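FOR IMMEDIATE RELEASE

Lotanora Student Robotics Club Passes 3274 Recorded Tries in T-Shirt Folding Project, Heads for Flakik in June

April 2021 - The Lotanora student robotics club has recorded 3274 tries at picking up, straightening and folding cloth with hand-held grippers, well past the goal of 2000 that the members set when they began. The recordings are the heart of Mạch, the club's entry in the Flakik student robotics challenge, and they were all made by students during regular club sessions at the Jilteck workshop.

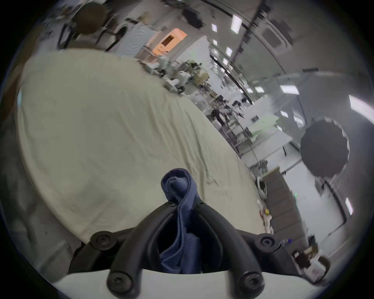
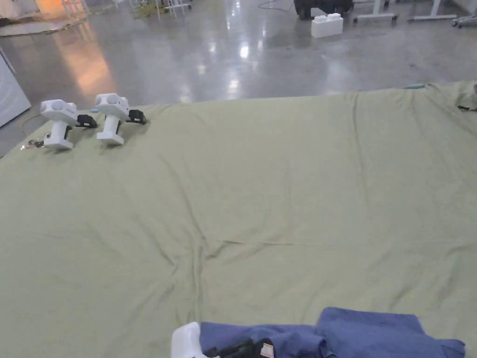 Hand-held grippers and blue cloth.
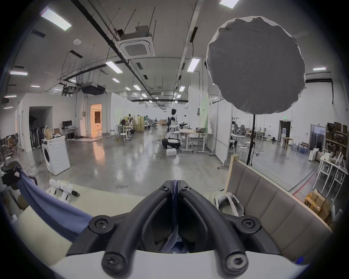
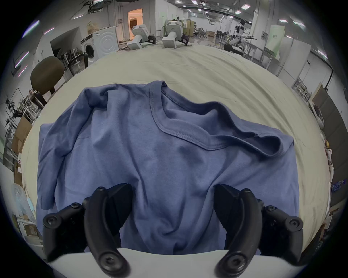 Flakik asks student teams to have a robot do one ordinary household job from start to finish. Teams choose the job. Past entries have set tables, sorted silverware and watered houseplants, and the Lotanora members spent their first two meetings arguing for their favorites (there was a strong push for making a sandwich) before laundry won the vote. They then cut the job down to a size they could handle: one T-shirt, dropped in a heap, to be opened out and folded.

"We figured a shirt would be easy because everybody in the club can fold one," said the student team captain. "Then we tried to write down the steps. Our list had four lines on it, and by the end of the evening it had filled both sides of the paper and we still hadn't covered what to do if the shirt is inside out!"

That list still hangs over the team's storage bin, with additions in several colors of marker.

How Mạch works

The name is a Vietnamese word that can mean a circuit and also a line of stitching, and it was picked by a member who sews. The idea behind the project is that the students stop writing rules and show the robot what to do. A student takes a gripper in each hand and works the cloth with two fingers per gripper, the same simple kind of pinch the robot has. Each try is recorded. A computer program then looks for patterns across all of the recordings and learns to suggest the next move for a shirt it has not seen in that exact heap before.

It takes a surprising amount of practice on the human side. New members usually want to use their fingertips, and the grippers don't have fingertips. A collar that slides easily between thumb and forefinger has to be caught at the right angle, lifted a little and let down again. Members say the first evening is mostly dropping things, and that by the third or fourth one you begin to think about cloth in a new way - where the weight hangs, which layer is on top, how close to the hem you can grab before the whole side rolls under.

"I fold my own clothes differently now," said one second-year member. "My family has noticed. I look for the corners first and I don't pull on the middle anymore."

The club began with plain cloths before going on to shirts. Cloths are quick to reset and have no sleeves, so a pair of students could get through a lot of tries in one evening and find out which parts of their method were holding up. Rolled, twisted, balled up, folded over twice and then pushed flat: every starting heap got its turn. The students keep a card deck for this. Before each try somebody draws a card that says how the cloth is to be dropped or crumpled, which stops people from making the same comfortable heap over and over.

Blue on pale cloth was an early choice that stuck. The team wanted the fabric to be easy to tell apart from what was under it, and they also wanted to change one thing at a time. A second color is planned, and so are stripes, although the team is a little nervous about stripes.

What went wrong, and what the team did about it

The members asked that this announcement include the parts that did not go well, and there were several.

The first batch of recordings had to be set aside. Two groups of students had been folding in two different ways, one starting with the sleeves and the other folding the shirt in half lengthwise first. Either way makes a neat shirt. Mixed together, they taught the program to begin one fold and finish another, and the results looked like a badly packed parachute. The club held a fold-off, timed both methods, and settled on sleeves first. It was close, and the lengthwise group would like it known that they were faster on large sizes.

Then there was the question of when a try counts as finished. In the beginning each student stopped when the shirt looked good to them, and standards varied quite a bit! The team now uses a cardboard square: if the folded shirt fits inside it with no sleeve sticking out, the try is done. If it doesn't fit, the student marks it as a miss and the recording is kept anyway, in its own folder. Misses have been useful. A good share of the team's best ideas came from sitting down together and watching the misses at half speed.

Wrinkles in the sheet under the shirt caused trouble as well. At first the students smoothed it out before every single try. After some discussion they quit doing that, on the theory that real beds and tables are not smooth either, and they now leave the creases where they fall.

"I was against it," said the club's faculty advisor. "I like a tidy setup. The students made their case, they ran a fair comparison over several weeks, and they were right. I've been asked to repeat that for this press release, so there it is again: they were right."

Room for every kind of member

Lotanora is open to any student who wants to join, with or without experience in programming. Some members work only on the software. Others keep the log, check the recordings, tighten screws, design test cards or run the practice nights for newcomers. Each session begins with a short warm-up, in which everyone has to pick a cloth up by one corner and lay it flat in as few grabs as possible. The record is currently two grabs and is under some dispute.

The club keeps its roles moving. A student who folds one week will check recordings the next, and the members say this has done more for the quality of the work than any piece of equipment. After an evening of reviewing other people's folds, you get a lot more careful about your own. Log keepers switch each session too, and the handwriting in the logbook shows it.

Parents have been part of the project in a small way. At the club's open evening they were invited to try the grippers themselves, and several stayed past closing time. One grandmother asked the team why they didn't simply shake the shirt out first, as she has always done. The students had no good answer, went quiet for a moment, and added "shake it out" to the list over the storage bin. It now has its own set of recordings, and the team reports that a gentle shake does help with sleeves that are caught underneath.

Support from Jilteck

Jilteck has given the club regular evening hours in its workshop and a $2000 grant for the Flakik entry. The grant covers replacement parts, storage for the recordings, travel to the event, and shirts. The students have learned to buy those secondhand, partly for the price and partly because a shirt that has been through the wash many times drapes in a way a new one does not.

"They show up with a plan on the whiteboard and they clean up afterward, and in between there's a great deal of laughing," said a spokesperson for Jilteck. "We're delighted to have them, and all of us here have gotten hooked on the results. People stop by on their way out and ask how the sleeves are going."

Next steps

With the recording goal behind them, the members are now spending their sessions on testing. Each new version of the program gets the same set of starting heaps, drawn in advance from the card deck and kept sealed until test night. The team captain reports steady progress on laying a shirt flat and on the first sleeve. The second sleeve is still the hard part. It tends to end up under the body of the shirt, and the current version is slow to go looking for it.

The team will take part in the Flakik challenge in June. Entries are judged on the finished job, on a written log and on a talk in which the students explain their choices to the judges. The logbook is coming along with the team in full, coffee ring included. After the event the club plans to share its recordings and its test cards with other student groups that want to try folding for themselves, together with a short guide written by this year's newcomers.

Members have also begun talking about next year. Towels are the sensible choice. Socks have passionate supporters. Fitted sheets have been suggested once and were voted down without debate.

About Lotanora

Lotanora is a student robotics club that meets in the evening at the Jilteck workshop. Members choose one long project each school year and a handful of small ones. New students may join at any point in the year, and no equipment is needed to start.

Visits and interviews

Reporters and teachers who would like to sit in on a practice night are welcome and should get in touch with the club through the Jilteck front desk. Visitors will be offered a turn with the grippers. Please allow extra time for this.

###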